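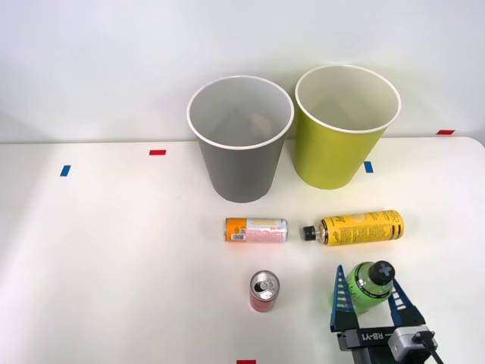

25 Feb 2020

Paper cup leak trials, second round. Picking up where the June notes left off, same bench, same scale.

Stock on the shelf is Nivis (single wall) and Lellis (single wall, heavier board). The Bekico sleeves came in but they only fit the Lellis size, so they stay in the drawer for now.

Filled cups with tap water at room temperature to 1 cm under the rim, set them on blotting paper, weighed each one at the start and again before lunch. Evaporation control was a glass beaker with the same water depth. Corrected for that, the Nivis cups lost almost nothing through the side seam. Two of the Lellis cups had a damp ring on the blotter where the side seam meets the base. The ring was on the seam side only, so I think the bottom disc is fine and the heat seal is short there. Cut one open. The overlap narrows toward the base and the coating looks scraped on the inside face.

Hot fill next. Water straight off the kettle, lid off, left to stand. Both types went soft in the wall after a while but held shape if not picked up. Squeezing at mid-height was worse on the Nivis, as expected from the board weight. Rim roll stayed tight on all of them.

Stacking load: put the plate on one upside-down cup and added weights in steps. Nivis buckled at 2,806 g, always just above the base. Lellis carried more than our weights go to, so no figure. Need to borrow the bigger set from Nikolaidis.

Scale drifted again. Read 800 on the 800 g check weight first thing, then a bit high after the hot fill. Probably steam getting under the pan - moved the kettle to the other bench and re-zeroed. Hot fill weights from before the move are crossed out on the sheet and shouldn't be used.

Lot 912 is nearly finished. Don't open the next one until the seam samples are cut and labeled, otherwise we can't tell which lot the damp ones came from.

To do: dye test on the Lellis seam, food color and a drop of soap, overnight. Order more blotting paper. Repeat the cold fill with coffee.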